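Vokari Handheld Gripper Guidelines, second edition
Reviewed Wednesday, April 29, 2020

Vokari wants $121 for a rulebook on working with hand-held grippers, and I was fully prepared to be rude about it. Most of its 57 rules are sensible. Rule 4 has you clamp the table before you pick anything up. Rule 9, one gripper per hand and jaws turned inward, reads like advice for toddlers until you've watched a grown man cross his cables.

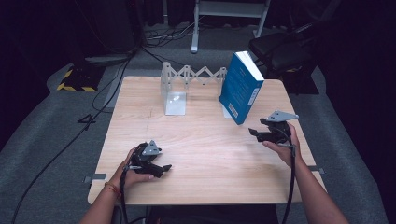 Where it falls down

Cables get one paragraph. Floor markings get eleven pages, with a colour chart. Mihret Wubshet tried the index for "trailing leads" and was sent to "see Leads", which has no entry.

I'd still take it over the Fröhlich binder — 400 pages, no pictures. Three and a half stars.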